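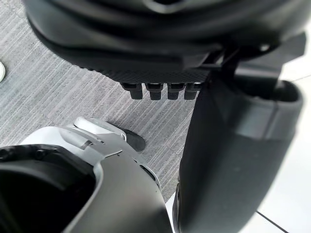

Ticket: wrist camera feed freezing on the demo arm, open day setup
Raised by: demo floor
Priority: high (it was, anyway)
Status: closed, with one bit left over

First entry, 8.10am

Morning all. I'm at the Gatchalian showroom getting the arm ready for the open day and the wrist camera keeps freezing. The arm itself is fine, it homes, it jogs, the gripper opens and shuts when I ask it to. The picture on the visitor screen just stops dead, usually within a couple of minutes, and then comes back by itself or doesn't, depending on its mood. Doors open at ten and we've got over 400 people signed up, so I'd quite like it sorted before then!

What I've done so far: restarted the Ultora viewer (no change), restarted the whole controller (worked for a bit, then froze again), swapped the screen cable with the one from the welcome desk (no change, and now the welcome desk is cross with me). Software is whatever was on it when it left the workshop. I haven't updated anything and I'm not going to this morning.

Second entry, 8.35am

Thanks for the quick reply. You asked whether it freezes with the arm parked. No, it doesn't. I left it sitting still while I made a tea and the picture was good the whole time. As soon as I ran the greeting routine it went on the second wrist turn. Ran it again, same place. So it's something to do with movement, and I'm now looking very hard at the cable.

You also asked for the log. The line that keeps repeating is "frame timeout, 200 ms, retry", and I counted 23 of those in one run of the greeting routine. Parked, there are none at all.

Third entry, 8.50am

Right, I think I've got it. The camera lead was clipped too tightly at the elbow, so when the wrist goes right round there's no slack left and it tugs on the plug. If I hold the lead up with my hand and jog the wrist slowly, no freeze. If I let go, freeze. (Before anyone writes in, I was on the slow jog with the stop button in my other hand.)

I've undone the elbow clip, pulled a bit more lead through and done it up again looser. Plug pushed back in until it clicked, which it hadn't been doing before, now that I think of it. Greeting routine four times over and no timeouts in the log.

Then I got the pick routine up to full demo speed and it froze once. Only once, but still. I've dropped it back to the slower setting in the Husier panel, and it's been happy since. Visitors won't mind – the slow one is nicer to watch anyway, and you get time to talk over it.

Fourth entry, 12.40pm

Lunchtime update, because you asked for one. It's held up all morning. The kids from the first group loved the camera view far more than the arm, they all wanted to wave at it and see themselves on the big screen. One gentleman asked me how it knows where its own hand is and I gave him a very long answer, poor man.

One brief stutter at about half eleven, and it picked up again before I'd got to the keyboard. Two timeouts in the log for that, then clean. I gave the plug another push in the gap between groups, with the arm powered down.

Fifth entry, 4.20pm

Doors shut, all done, no more freezes this afternoon. I'm happy for you to close this one as far as the open day goes.

Left over: I'd like a longer camera lead for this arm before it goes to Verkov in March, as they'll want to see it at full speed and I don't fancy explaining the slow setting to them. Could you also check whether the plug has a locking version? The one on there now only has the little click, and I don't trust it.

I've put a strip of tape by the elbow clip to mark how much slack it needs, so please leave that on if you're packing it up. Welcome desk has its cable back.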